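3.2 Interior surfaces and perceived brightness

Residents of Laltcombe and Farnholm were asked to rate how bright their main room felt on a scale from 0 to 100. We received 1092 completed forms. Rooms with pale matte walls were rated higher than rooms of the same size with darker paint, even where the windows faced the same way. Lucero homes were left out of this part of the study – their forms used an older scale.

Shadows on the wall mattered more than we expected. Residents often described a room as dim when one wall was partly shaded, although the meter reading near the window was normal. Soft shadows with no clear edge (Figure 4) were mentioned in 14 of the written comments.

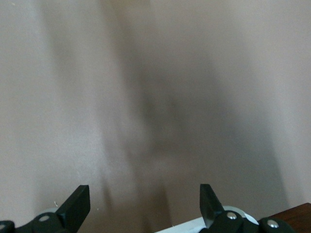 Figure 4. Soft-edged shadow on a pale beige matte wall. The upper corners remain lightest.

We repeated the readings in 11 homes in May, using the same meter and the same positions. The ratings changed little between visits. Dantas found a similar pattern in the Trarnmont apartments, but his sample had few north-facing rooms and the two sets of results cannot be compared directly. Paint age was not recorded at either visit. Section 3.3 deals with ceiling color.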